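Modular task board - frequently asked questions
Updated November 2020

What is the Oltotent board?
A long, low box built from three interlocking modules, made by Fehr for bench exercises with buttons, switches and plug leads. There is a carrying handle at each end.

Can the modules be reordered?
Yes. The jigsaw seams are identical on all modules. Disconnect power before separating them.

What surface should it stand on?
Any flat, level surface at least 200 mm deeper than the board. A plain white enclosure such as the Madholm is recommended - it keeps shadows off the display and makes the lettering easier to read.

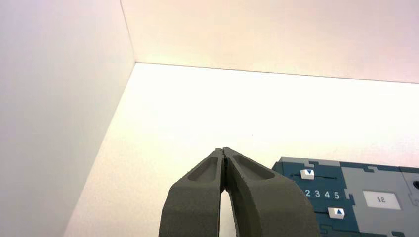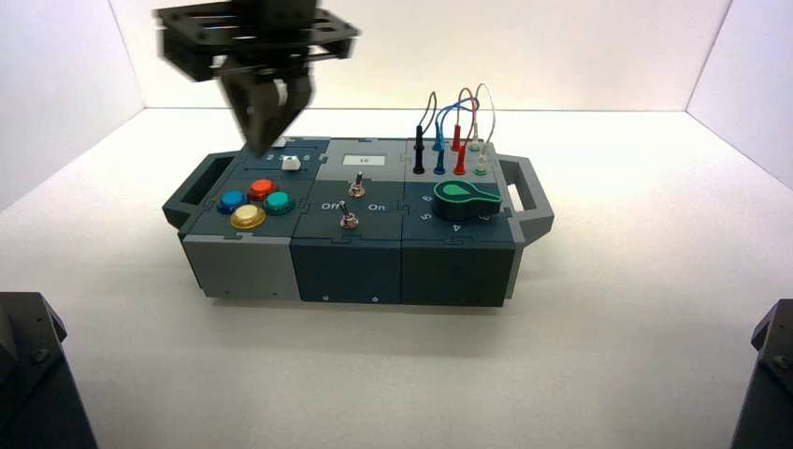
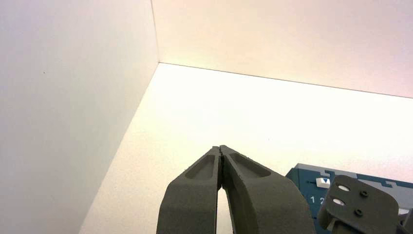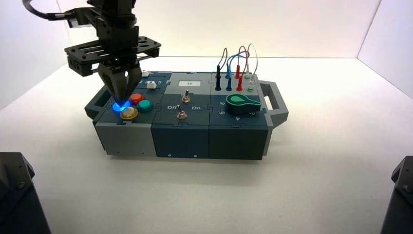

Board on a white tabletop, second and fourth pictures. The blue button is lit in the fourth.

How are the push buttons arranged?
Four on the left module, in a diamond: blue, red, green and yellow. Caps can be replaced from above with the supplied key.

The slider feels stiff. Is this a fault?
Usually not. New sliders loosen after some 160 full strokes. Do not oil the track.

Which way is "On" for the front toggle switch?
To the right. The labels are printed on either side of the switch.

Can I extend the probe leads?
No. Order the longer set, part 37, from Oter. Leads from other suppliers may not seat fully in the sockets.

How long is the warranty?
Six months on switches and leads. Printed panels are not covered against drops.

Who handles repairs?
Colleen Sawatzky, parts and repairs. For classroom orders, contact Gintarė Sproģis.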